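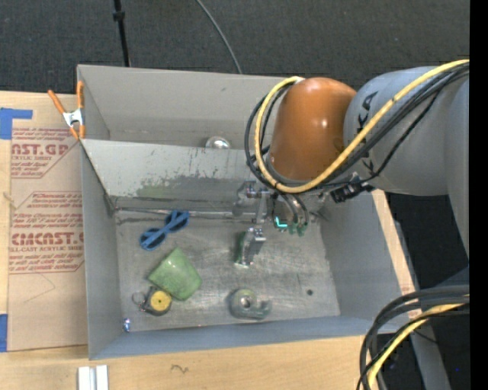 Attachment 1 – Metal bin with sloping divider, rear and front compartments, on the bench.

Ticket 2125 – Parts bin, worn divider and item in rear compartment
Site: Halovel, Forkenach building, bench 18
Opened: March 29, 2024
Priority: Normal
Status: Awaiting parts

Reported issue
The grey sheet-metal bin at bench 18 requires assessment. The lower band of the divider panel is scraped, and the finish has chipped in patches. The floor of the bin is also worn. A silver ball-shaped item is sitting in the rear compartment, behind the divider, and does not appear on the contents list for this bin.

Initial response
The attachment has been reviewed by Facilities Support. The wear is confined to the lower part of the panel – the upper part remains pale grey and may be left as it is. The small dark scuff on the back wall is cosmetic and has been noted only.

Action log
1. Contents list checked against store record 147. No ball-shaped item is recorded for either compartment.
2. Staff at the bench were asked to identify the item. No reply has been received to date.
3. The seam along the foot of the divider was checked by hand for raised edges. None were found.
4. Touch-up coating was requested from Mornberg under order 77. The supplier advised that the colour is on back order until July.
5. A replacement divider was priced through Kawaguchi. The quotation has been forwarded to the site office for a decision.

Interim instructions
The bin may remain in service. Small parts should be placed in the front compartment only. Loose flakes of coating should be brushed out before the bin is refilled.

Next step
The site office is asked to confirm whether the divider is to be recoated or replaced. Please quote the ticket number in all replies.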